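The big tub is back. Showrooms from Curau to Barrios say the same thing, freestanding, white, matte black taps. Price at Nornar starts near 2000 dollars, taps extra. Plumber extra again.

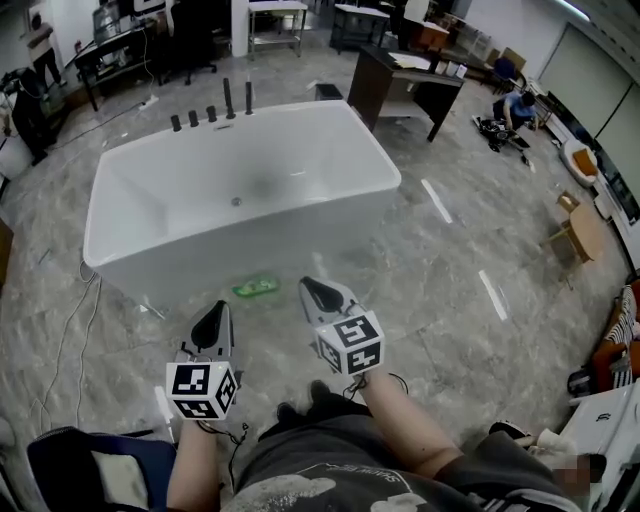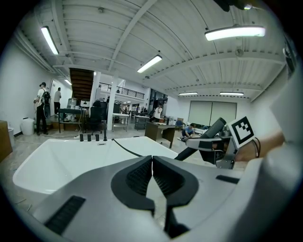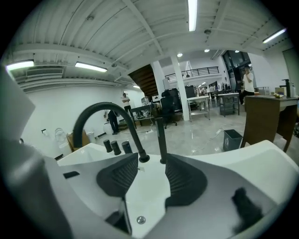

One reader in Badach wrote in to say she waited 16 weeks for hers, and the floor had to be reinforced before it could go in. Would she do it agian? Yes - but measure the stairs first.

Cheaper route: reglazing. Some 40 dollars a kit, done in a weekend, smells till February.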